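9월
글: 팔레사 샤발랄라(Palesa Shabalala), 마블리 하월스(Mabli Howells)
공유 413 댓글 2

제6장 화장 유골의 인수, 보관 및 인도

6.1 이 장의 범위

앞 장에서는 시신의 안치와 화장 의뢰까지의 절차를 다루었다. 이 장은 화장이 끝난 시점부터 유골이 최종 수령권자에게 인도되거나 봉안, 매장, 산골의 방법으로 처리되는 시점까지를 다룬다. 이 구간을 이 책에서는 '후속 관리 구간'이라고 부른다. 기간은 당일에 끝나는 경우부터 수년에 이르는 경우까지 편차가 크며, 장례업체의 배상 책임이 문제되는 사건의 상당수가 이 구간에서 발생한다.

화장 전의 식별 오류는 대면 확인이나 신체 특징 대조를 통해 발견될 가능성이 있다. 화장 후에는 그런 수단이 거의 없다. 고온에 노출된 골편에서 유전자 정보를 얻기는 매우 어렵고, 육안으로 개인을 구별할 수도 없다. 따라서 후속 관리 구간의 동일성은 유골 자체의 성질이 아니라 식별표, 용기 표시, 대장의 세 기록이 서로 일치하는지에 의해 입증된다. 이하의 절차는 모두 이 전제에서 출발한다.

이 장에서 사용하는 서식 번호는 부록 C의 번호를 따른다. 관할에 따라 명칭과 보존 기간이 다르므로 실무에 적용할 때에는 해당 지역의 법령과 조례를 먼저 확인하여야 한다.

6.2 용어

화장 유골: 화장로에서 수습한 골편과 이를 분쇄하여 얻은 분골을 모두 포함한다. 관의 금속 부속, 의료용 보형물 등 유골이 아닌 잔류물은 제외한다.

식별표: 화장로 투입 전에 부여되어 화장 과정 내내 유해와 함께 이동하는 내열성 금속표. 번호는 한 번만 사용하며 재사용하지 않는다.

임시 용기: 화장 시설이 유골을 넘길 때 사용하는 용기. 봉안용 용기를 따로 구입하지 않은 유족에게는 임시 용기가 그대로 최종 용기가 되기도 한다.

수령권자: 유골을 인도받을 법적 지위가 있는 사람. 화장 신청인과 같은 사람인 경우가 많으나 언제나 일치하는 것은 아니다. 비용 부담자는 그 사실만으로 수령권자가 되지 않는다.

미인수 유골: 통지를 마친 후 약정 기간이 지나도록 수령권자가 인수하지 않은 유골. 통지를 하지 않은 유골은 보관 기간이 아무리 길어도 미인수 유골로 분류하지 않는다.

분할: 하나의 유골을 둘 이상의 용기에 나누어 담는 행위. 추모용 장신구 등에 소량을 담는 것도 분할에 해당한다.

6.3 인수

6.3.1 화장 시설에서의 인수

장례업체 직원이 화장 시설에서 유골을 인수할 때에는 용기를 차량에 싣기 전에 다음 사항을 대조한다.

가. 화장 증명서에 기재된 고인의 성명과 생년월일
나. 식별표 번호
다. 임시 용기 외부에 붙은 표시
라. 자사의 접수 대장(서식 C-4)에 기재된 접수 번호

네 항목 가운데 하나라도 일치하지 않으면 인수하지 않는다. 성명의 철자 차이처럼 사소해 보이는 불일치도 같다. 현장에서 펜으로 고쳐 쓰는 관행은 허용되지 않으며, 정정은 표시를 작성한 쪽에서 새 표시를 발행하는 방식으로만 한다. 이때 종전 표시는 폐기하지 않고 접수 서류에 첨부한다.

외국식 성명의 경우 성과 이름의 순서가 서류마다 다르게 기재되는 일이 잦다. 예컨대 한 서류에는 Aguiar, Conceição로, 다른 서류에는 Conceição Aguiar로 적혀 있다면 순서의 차이일 뿐이지만, 발음 구별 부호가 빠지거나 한글 표기가 서로 다를 때에는 전산 검색에서 별개의 사람으로 처리될 수 있다. 접수 단계에서 신분증의 로마자 표기를 기준 표기로 정하고, 이후의 모든 서식에 그 표기를 그대로 옮긴다.

6.3.2 운반

운반 중에는 용기를 바닥면이 고정된 칸에 세워 싣는다. 둘 이상의 유골을 한 차량으로 운반할 때에는 용기마다 칸을 분리하고, 운반 기록(서식 C-5)에 칸의 위치와 접수 번호를 함께 적는다. 중간 정차는 원칙적으로 하지 않으며, 부득이한 경우 시각과 장소를 기록한다.

우편이나 택배에 의한 운송은 허용 여부와 포장 기준이 나라마다 다르다. 국제 운송은 제9장에서 별도로 다룬다.

6.4 용기의 용량

성인 한 사람의 분골 부피는 체중보다 골격의 크기에 좌우된다. 이 책의 연습 문제에서는 표준 용기의 내용적을 3,000㎤로 둔다. 실제 용기를 선정할 때에는 제조자가 표시한 외형 치수를 쓰지 말고 내용적을 확인하여야 한다. 벽이 두꺼운 도자기 용기는 외형이 같아도 금속 용기보다 내용적이 작다.

용량이 부족한 경우의 처리는 계약 체결 시에 정해 두어야 한다. 선택지는 더 큰 용기로의 변경, 보조 용기의 사용, 잔여분의 산골이다. 유족의 서면 지시 없이 잔여분을 처분하는 행위는 양이 얼마이든 계약 위반이며, 관할에 따라서는 형사 책임이 따를 수 있다. 유골을 눌러 담는 방법은 사용하지 않는다. 흡습한 분골이 굳어 이후의 분할이나 산골이 곤란해진다.

6.5 보관

6.5.1 보관실의 요건

보관실은 잠금장치가 있는 독립된 공간이어야 하고, 다른 물품의 창고를 겸하지 않는다. 출입 권한은 직책이 아니라 개인별로 부여한다. 출입 기록은 보관 대장과 별도로 작성하여 두 기록을 사후에 대조할 수 있게 한다.

상대 습도는 일정하게 유지하고, 외벽에 직접 맞닿는 선반은 피한다. 선반에는 고정된 위치 번호를 붙인다. 위치 번호는 열, 단, 칸의 순서로 구성하며, 용기를 옮길 때마다 대장의 위치란을 새로 기입한다. 이전 위치는 줄을 그어 남기고 지우지 않는다. 전산 대장을 쓰는 경우에도 변경 이력이 보존되어야 한다.

6.5.2 정기 대조

보관 중인 유골은 분기마다 전수 대조한다. 대조는 2인이 하되, 한 사람은 선반에서 표시를 읽고 다른 한 사람은 대장에서 해당 항목을 찾는다. 대장을 먼저 읽고 선반에서 찾는 방식으로는 대장에 없는 용기를 발견하지 못한다.

사례 6-1. 풀라르(Pulard) 장의사는 경영권이 웨이블로(Wavlow) 상조로 넘어가면서 보관실 전체를 대조하였다. 대장상의 유골은 413기였고, 선반에서 대장까지의 방향으로 확인한 결과 대장에 기재되지 않은 용기 2기가 추가로 발견되었다. 두 용기 모두 식별표가 들어 있었고, 화장 시설의 기록을 통해 접수 번호가 복원되었다. 원인은 분할 당시 두 번째 용기를 별도 항목으로 등재하지 않은 데 있었다. 종전의 대조는 모두 대장에서 선반의 방향으로만 이루어졌다.

이 사례에서 트레이시 클레그(Tracey Clegg) 당시 관리 책임자가 작성한 경위서는 부록 D에 실려 있다. 경위서의 구성, 특히 사실 기재와 추정 기재를 구분한 방식은 6.9의 서식 작성 연습에서 다시 사용한다.

6.6 인도

6.6.1 수령권자의 확인

수령권자의 순위는 통상 고인의 생전 지정, 배우자, 성년 자녀, 부모, 형제자매의 차례로 정해지나 관할마다 차이가 있다. 동순위자가 여럿인 경우 한 사람에 대한 인도로 족한지, 전원의 동의가 필요한지도 마찬가지이다. 업체가 스스로 순위를 판단하는 것은 위험하다. 계약서에 수령인을 특정하고 동순위자의 서명을 받아 두는 것이 표준적인 처리이다.

다툼이 있다는 사실을 통지받은 때에는 인도를 중지한다. 통지는 구두로도 효력이 있는 것으로 취급하고, 받은 사람이 시각과 내용을 기록한다. 중지는 당사자 전원의 서면 합의나 법원의 결정이 있을 때까지 계속된다. 이 기간의 보관료를 누가 부담하는지는 계약 조항에 따르며, 조항이 없으면 청구가 어렵다.

6.6.2 인도의 절차

인도는 예약된 시각에, 다른 유족의 출입이 없는 공간에서 한다. 담당자는 다음 순서를 지킨다.

(1) 신분증 원본으로 수령인을 확인한다.
(2) 용기의 표시를 수령인과 함께 읽고 대장과 대조한다.
(3) 식별표가 용기 안에 있음을 알리고, 수령인이 원하면 확인시킨다.
(4) 인도 확인서(서식 C-7)에 서명을 받는다.
(5) 화장 증명서 원본을 교부하고 사본을 보관한다.

서명은 유골을 건네기 전에 받는다. 수령인이 심한 비탄 상태에 있어 절차를 이해하기 어렵다고 판단되면 동행인의 입회를 권하거나 인도를 연기한다. 연기 사유에는 관찰된 사실만 적고 심리 상태에 대한 평가는 적지 않는다.

대리 수령에는 위임장이 필요하다. 위임장에는 고인의 성명, 접수 번호, 대리인의 성명이 모두 있어야 하며, '장례에 관한 일체의 사항'과 같은 포괄 위임만으로는 인도하지 않는다.
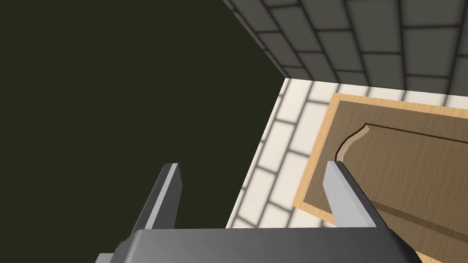 대리인이 위임의 범위를 넘는 요청, 이를테면 분할이나 용기 변경을 요구하는 경우에는 그 부분만 거절하고 인도 자체는 진행할 수 있다. 거절한 요청의 내용은 인도 확인서의 비고란에 적는다.

6.7 분할

분할은 수령권자의 서면 신청(서식 C-8)에 따라서만 한다. 신청서에는 용기의 수와 각 용기의 수령인을 기재한다. 비율을 정하는 경우 각 비율의 합이 100퍼센트가 되는지 확인하고, 소량 용기에 대해서는 비율 대신 용기의 내용적을 적는다.

분할된 각 용기에는 원래의 접수 번호에 가지번호를 붙인다. 식별표는 하나뿐이므로 어느 용기에 넣을지를 신청서에서 정하고, 나머지 용기에는 식별표 번호를 옮겨 적은 사본표를 넣는다. 대장에는 용기마다 독립된 항목을 만든다. 사례 6-1의 오류는 이 마지막 단계의 누락에서 비롯되었다.

작업대에는 한 번에 한 사람의 유골만 둔다. 도구는 작업마다 세척하고, 세척 여부를 다음 작업자가 확인하여 서명한다.

6.8 미인수 유골

6.8.1 통지

약정 보관 기간이 끝나기 전에 첫 통지를 하고, 기간이 끝난 뒤 다시 통지한다. 두 번째 통지는 도달을 증명할 수 있는 방법으로 한다. 주소가 바뀌어 반송된 경우 반송 봉투를 개봉하지 않은 채 보존한다. 전화 통화는 보조 수단일 뿐이며 통지를 대신하지 못한다.

6.8.2 처리

통지 절차를 마친 후의 처리는 관할의 규정에 따른다. 공동 봉안과 공동 매장이 일반적이고, 산골은 되돌릴 수 없으므로 다른 방법이 가능한 한 택하지 않는다. 공동 봉안의 경우에도 용기는 합치지 않는다. 개별 용기를 유지하면 뒤늦게 수령권자가 나타났을 때 반환이 가능하다.

사례 6-2. 스케부니아(Skevunia) 시의 판데르메르베(Van der Merwe) 장례원은 미인수 유골을 시립 묘역의 공동 봉안실로 이관하면서 접수 번호순 목록을 시에 제출하였다. 이관 후 고인의 조카인 이바나 시스테르나스(Ivana Cisternas)가 반환을 신청하였다. 목록에는 봉안실 안의 위치가 기재되어 있지 않아 용기를 찾기 위해 봉안실 전체를 열람하여야 했다. 이후 시는 이관 목록의 서식에 위치란을 추가하였다.

이 사례에서 검토할 쟁점은 두 가지이다. 첫째, 조카가 수령권자의 순위에 포함되는지, 포함된다면 선순위자의 부존재를 어떤 서류로 소명하여야 하는지이다. 둘째, 이관에 의해 보관 책임이 시로 이전되었는지, 장례원에 기록 제공 의무가 남는지이다. 첫째 쟁점은 6.6.1의 기준에 따라, 둘째 쟁점은 제3장의 위탁 계약에 관한 설명에 따라 답안을 작성한다.

6.9 기록의 보존

이 장에서 언급한 서식 가운데 C-4, C-7, C-8은 영구 보존을 권장한다. 운반 기록과 출입 기록은 법정 기간이 정해져 있지 않은 관할이 많으나, 배상 청구의 시효보다 짧게 두어서는 안 된다. 폐업이나 양도 시에는 기록과 유골을 같은 날, 같은 양수인에게 넘기고 인계 목록에 쌍방이 서명한다. 기록만 본사로 이관하고 유골을 지점에 남기는 방식은 대조를 사실상 불가능하게 한다.

서식별 작성 요령과 기재례는 다음 절에서 C-4부터 차례로 설명한다.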